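Drarna open day, Cestlow: what the brochure leaves to the imagination

I went to Cestlow in June to look at Drarna, the new flats going up behind the old goods yard, mainly on account of a leaflet that had come through my door twice. It used the word "neighbourhood" a great deal. I am not in the market this year, though I may be next year, and I have looked round enough new builds by now to want to see one before the adverts have completely settled my mind for me.

The leaflet said the site was four minutes from the station. It took me longer than that to find the right exit, as the footbridge on the Drarna side is closed and a sign sends you round by the car park. Once on the correct side I walked at a normal pace and did not get there in four minutes either. When I raised it at the welcome desk I was told the figure had been worked out with the footbridge open. I asked when it would open. That is a matter for the railway, apparently.

There will be 152 flats in the end, in two blocks with a garden between them. The first block is finished on the outside. The second is scaffolding and a drawing on a hoarding, and the drawing has full-grown trees in it. On the ground the trees are thin things tied to stakes and will not be hiding anybody's kitchen window for a good many years. I mention this for anyone planning to buy on the garden side, where you pay extra for what is called an open aspect. At the moment the open aspect is of a cement silo.

Visitors were taken round in small groups. Ours was a mixed lot: a couple with a tape measure, an older pair moving down from a house with stairs, and a man who had obviously been before and corrected our guide on the bin store. The guide was pleasant and well drilled and had an answer for nearly everything, usually the same one, namely that it would all be set out in the pack.

The lobby

The lobby is the best room in the building, and I suspect a good slice of the money went on it. Stone floor, deep doormat, a wall of post boxes with a satisfying click. It smelled strongly of a scented candle, so I could not judge the one thing I always like to judge in a new block, the smell of the place once the doors have been shut overnight. There is a lift, which worked, and stairs, which we were not invited to use. I used them on the way down. The plaster is rough, there is a cable hanging out above the first landing, and the handrail moves if you lean on it. All of that can be put right in an afternoon and I hope it will be.

The show flat

Show flats are an odd sort of evidence. You are shown a home in order to sell you a box, and the trick is to keep taking the home away again in your head. Drarna's is furnished throughout by Lü, a firm I hadn't come across, who offer the whole lot as a package if you cannot face choosing your own. The look is white walls and a few strong colours. I have seen much worse. I have also seen this exact look in Dretum, at the riverside flats there, where the cushions were teal and the price was lower. 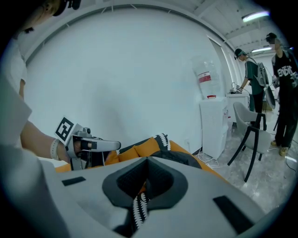 Mustard-orange padding and a black strap with white zigzag trim, Drarna show flat.

The colour does its job, I'll give them that. You come in, your eye goes to the bright thing, and you forget to look up at the ceiling. I made myself look up. The ceilings are lower than I expected from the brochure, where I think somebody had been lying on the carpet to get the shots. They are perfectly usable ceilings. A tall person would be fine, a tall person with a hanging lamp less so.

The hall has a cupboard labelled "utility" on the plan. It holds the boiler, the fuse box and the heat recovery unit, and when you have fitted those in there is space left for a broom. The washing machine is in the kitchen. I asked where one was supposed to dry clothes and was told that most residents would use a dryer. The man who had been before said that drying on the balcony is not allowed under the lease. The guide said it would be in the pack.

I'd like to be fair about the kitchen, as kitchens in these places are often dreadful and this one is decent. The drawers run smoothly and close by themselves. The worktop is a proper depth. The hob is where a hob should be, with space to put a pan down beside it. My complaint is the extractor, which recirculates, so that whatever you fry on a Tuesday sort of evening will be sitting with you in the living room for the rest of the week. In an open-plan flat that matters more than the colour of the doors, and there was a whole board about the colour of the doors.

The living end of the room

This is where I slowed down. The plan calls it "living/dining/kitchen" and gives one measurement for the lot, kitchen units included. The couple with the tape measure quickly worked out that their own settee would go in only if they gave up on having a table. They asked whether the sofa on show was a standard size. It was described to us as "apartment scale", and that, as far as I can make out, means small.

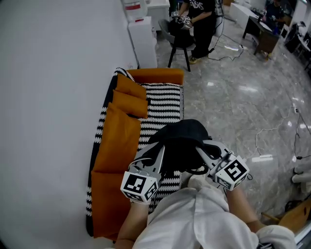
The living area at Drarna: a small sofa set lengthwise against a plain white wall.

Small furniture in show flats is an old complaint and I feel a bit tired making it. Still, if you are going round any of these places, take the measurements of the largest thing you own and are not prepared to sell. In my case it is a bookcase. It would fit at Drarna on one wall only, and that wall has the thermostat in the middle of it.

The window is good. It is wide, it lets in a lot of light, and when it is shut you hardly hear the trains. It will have to be shut, mind you. With it open on a warm afternoon we could hear every announcement from the platform, so in one respect the station really is very close. I asked how hot the flat gets in August with the glass facing that way and the window closed. The answer was about the heat recovery unit. I do not think the heat recovery unit is an answer to that question, but I'm no engineer and it may be better than I suppose.

Both bedrooms are down a short passage. The main one is fine. The second is a study being polite about itself. It had a narrow bed in it and a shelf in place of a bedside table, and its door opened outwards into the passage. In my experience that usually means it would not have cleared the bed the other way. The older pair stood in it for quite a while, talking quietly about grandchildren, and then went back to look at the kitchen again.

The money

Nobody in the group wanted to be the first to ask, so I did. The service charge is given as an estimate. It covers the lift, the garden, the lobby and something called placemaking. I asked what placemaking involved and was told events. There may be a food van. The estimate is fixed for the first two years, and after that it is reviewed. I asked whether there was a cap on the review and I could have recited the reply myself by then.

We were told that around 60 of the flats had been reserved. Reserved is a soft word. You can reserve one with a deposit you get back, so it tells you that people are interested and not much more. The board in the sales office had a great many red stickers on it, nearly all on the lower floors of the first block, and the top floor had hardly any. I'd take that as a sign of what people think of the prices up there. The office took it as a sign that the best ones were still available.

The parking is by permit and does not come with the flat. The bike store, on the other hand, is excellent - dry, well lit, with proper racks and a door that locks. I would happily buy the bike store.

Getting home, and whether to go

After the tour there was coffee and a tray of pastries in the sales office, and a form that wanted my phone number before it would let me have the pack. I gave them an email address. The pack arrived the same evening. It does have the lease rules in it, including the one about washing on balconies, so the man who had been before was right. It doesn't have the room sizes broken down, and it says nothing about the footbridge.

Should you go? If you are seriously looking in Cestlow, yes, it is worth the trip, and the guides don't push. Ask to see a flat without furniture. I did, and was told none was ready, though through an open door on the same landing I could see what looked very much like one. Go in the afternoon when the sun is on the glass. Walk from the station yourself and time it. And if you have already seen the Dretum flats, be aware that the layouts are close cousins, down to the thermostat.

I have written back to ask about the review of the service charge and whether the permits have a waiting list. If I get a straight reply I will add it here.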